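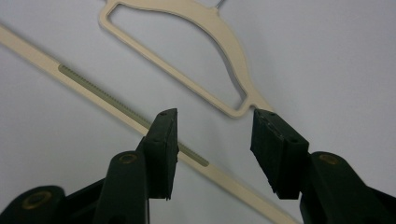
Cream plastic hanger, close up

Prillow Laundry Strike Papers, Facsimile Set
Item 954

The Prillow laundry workers walked out in December over wages, steam and a foreman named in 79 separate complaints. Management answered with one letter, mostly about punctuality. Both sides are reproduced in full - spelling included.

Contents: 86 loose sheets, 7 broadsides, and an index by Comfort Aryee, who read the foreman's diary so you don't have to. 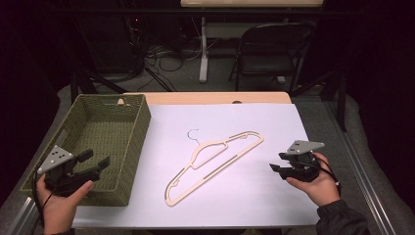 Hanger on white paper, green woven basket at left

Notes by Joonas Huttunen. Ships flat from Tullico. Returns accepted if the broadsides haven't been pinned to anything.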